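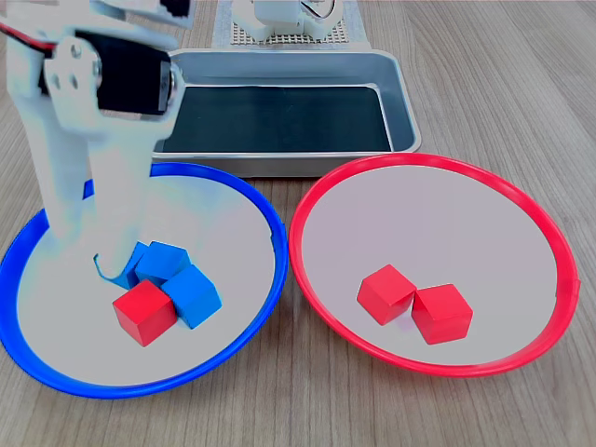 House rules for the sorting bench – draft 4, please pull it apart

Posted by rruddock

Hi all! Rhiannon Ruddock here, looking after the small arms at the Tandham workshop. We've got a lovely pile of sorting runs building up and I'd like us all recording them the same way before November. The task is the one most of you know: cubes matched to the dish with the same colour rim, little white arm doing the picking.

Draft rules:

1. Dishes stay where they are for the whole batch. If one gets nudged, stop and put it back on its marks.
2. Every run gets logged, including the ugly ones.
3. A cube is sorted when it's inside the rim and the fingers have let go of it. Leaning on the rim is a fail.
4. No hands over the table while the motors are powered. Not even to rescue a cube.
5. A batch is 100 runs. Split it over as many sittings as you like.

What have I missed?

castano_fan

Love this. Rule 2 is the big one for me. I went through the old Burnosach logs last winter and anything that went wrong had simply been left out, so the success rate looked amazing and meant nothing at all. Run 3878 was the first one with a note saying "dropped it". Come on.

pegboard_pete

Good list, but I don't agree with 1. If the dishes never move, all you learn is that the arm can find two spots on a table. I'd shift them a bit between runs, on purpose, and write down where they went.

rruddock

Ooh, fair. My worry is that we've got several people recording and "a bit" means something different to each of them. Would you settle for fixed within a batch and moved between batches?

pegboard_pete

Grudgingly. I still think you'll be sorry when someone puts the tray on the other side and it all falls over.

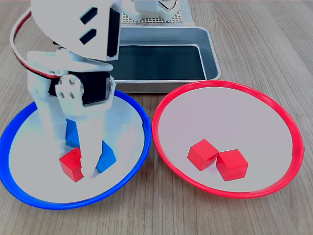 And while I'm moaning, rule 3 needs more in it. What about a red cube that's in the blue dish at the start? Does the run pass if the arm never touches it but gets everything else right? I say no. Judge the table as it stands at the end, colour against rim, and don't give marks for effort.

lowtorque

Agree with Pete on the scoring, disagree on moving things about (sorry Pete!). Get one layout solid first. We did it the other way round on the Rukach arm and spent ages arguing over whether a bad run was the layout or the gripper. It was the gripper. One finger had worked loose.

Which reminds me – can we have a rule about checking the screws at the wrist before each sitting? Takes no time and it would have saved us a whole batch.

castano_fan

Yes to the screw check! And the cable. If there's a loop of wire hanging off the arm, move every joint through its full reach by hand with the power off and watch that nothing snags or pulls tight. I do this on my Castaño every single time and I've still been caught out once.

quietbench

Newish here, so tell me if this is daft. Is there a rule for cubes that are touching? Mine goes for one, pushes its neighbour halfway across the dish, and I never know whether to count that against it.

rruddock

Not daft at all, I'd clean forgotten it. I'd say a push is fine so long as the neighbour stays in its dish. If it goes over the rim, that's a fail, and you note it as a push so we can find those later. I like having bunched-up cubes in the set, it's a much better test than having them nicely spaced out!

pegboard_pete

Then say so in the rules. Otherwise people will tidy them apart before they hit record. I've seen it done. I've done it.

lowtorque

Same, guilty. Could we say that up to 70 runs in a batch may start with spaced cubes and the rest have to start bunched?

rruddock

Works for me. Changes for the next draft, then:

1. Dishes fixed within a batch, moved between batches, positions written down.
3. Scored on the table at the end, colour against rim. Pushes over the rim fail and get noted.
6. Wrist screws and cable checked before each sitting, power off.
7. Bunched starts as lowtorque says, and no tidying once the layout is set.

Rule 4 stays exactly as it is, before anyone asks.

quietbench

I was going to ask about rule 4. Does a stick count as a hand?

rruddock

Yes! Power off first, then poke whatever you like.

pegboard_pete

Happy with all that apart from 1, and I'll be back to argue about it once the first batch is in.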